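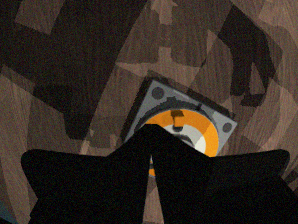
Slide 1. Simulated view over the gripper, plate and orange disk at center.

Home Program Speakers Slides Contact

Speaker notes, Perrine Marchal. Slot is 15 minutes including questions.

Start with the question. How much does floor texture matter when a policy is trained only on rendered views? Our earlier work with the Surulano simulator kept one plain floor throughout. Ashley Bickerstaff's review in August asked for a test, and this talk reports it.

Point at the slide. The wood floor has hard edges between patches, and several large dark regions. The gripper is black and hides part of the plate. Both make segmentation harder. The orange disk is the easiest thing to find by color, so say early that color alone does not give the plate's rotation.

Method. Two policies, same network, same 300 demonstrations. Policy A was trained on the plain floor. Policy B was trained on the same motions rendered again over wood textures, with the angle drawn at random. No other change. Gripper shadow left on in both.

Result. On wood floors held out from training, A finished 41 percent of trials and B finished 98 percent. Pause here. On the plain floor we saw no difference worth reporting.

Failures. Most of A's misses were rotation errors: the fingers reached the disk but the plate angle was wrong. Skip the error plot if short on time.

Limits. Everything is simulated. One gripper, one plate shape. Do not claim transfer to hardware; the Raudsepp bench tests are not finished.

Next: vary plate color, then lighting. Leave the contact slide up for questions.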